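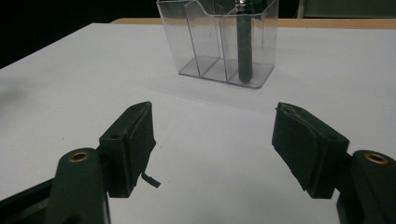

Home | Course | Notes | Labs | Forum | Contact
Print this page | E-mail this page

Notes for week 4: From camera picture to gripper width
Posted in February by the course team, Fellville

Last week we finished calibration. Now we take the wrist camera stream and produce one number per picture, the distance between the two finger pads. The Trilla controller needs this number as its target, so an error here goes directly into the motion.

1. Input

Each recording in the lab set is 300 pictures long. Load it with the Budgate reader and check that the time stamps always increase. In recording 109 they do not, and you must sort them before you continue.

2. Finding the pads

We fit one line to the inner face of each pad. Please do not fit to the outline of the whole jaw, the arm is round and the line will turn with the light. A pad covering with a lifted or frayed edge gives extra edge points. Remove them with the median filter from week 2, then fit again.

The width in pixels is measured between the two lines at the height of the pad centres. With the jaws fully open you should get a value near the one in the calibration file, which is 1135 for our lens. If you get 439, you have loaded the half-size stream.

3. Clear objects

The organiser box is transparent, and this makes difficulties for the depth step. Through its walls the depth map often shows the table or the background, and the thin partitions are missing completely. The planner then believes that it can go straight from one compartment to the next. For the exercise, write the box into the planning world by hand, as five plates and two partitions, and use the depth map only for the object that stands inside.

4. Exercise

a) Plot the width for one full recording.
b) Mark the picture where the pads begin to close.
c) Plan a lift out of the right compartment, straight up until the object is clear of the walls. Which partition limits the opening of the jaws?

Send the plots and the script through the Atallah page before 18:00. Late work is accepted with one mark less.

Previous | Next | Back to top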